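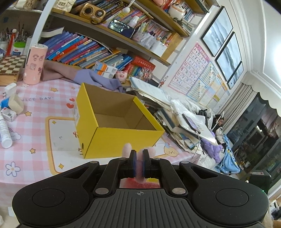
Budget corner: what the second gripper really costs

Many of you wrote in after the last issue to ask when Kenamden will get its own hand-held gripper, so I'll try to lay out where we stand – and please forgive me if I wander a little, as there is a lot to tell.

The quote from Tokent came to 700 per unit, and Halldóra Kjærgaard and I were quite pleased with that until we read the second page. Spare jaw pads are 134 a set, and we have been going through a set roughly every 3 months. Small things on a crowded home table are lovely practice for a machine that will one day have to tidy one, but they do keep the pads busy!

So our plan is to order one more unit now, with two sets of pads, and hold off on the third until spring. The Hjaltested group has kindly agreed to share its charger and carrying case in the meantime, and that saves us a fair bit.

If you lend us your home for recording, please leave the table just as you use it – boxes, glue, paintbrushes and all. We have eight homes signed up and would gladly take more, especially out toward Alodville.

The order goes in at the start of December. If you have thoughts on any of this, or know of a cheaper source for pads, do drop me a line before then.

Roswitha Fankhauser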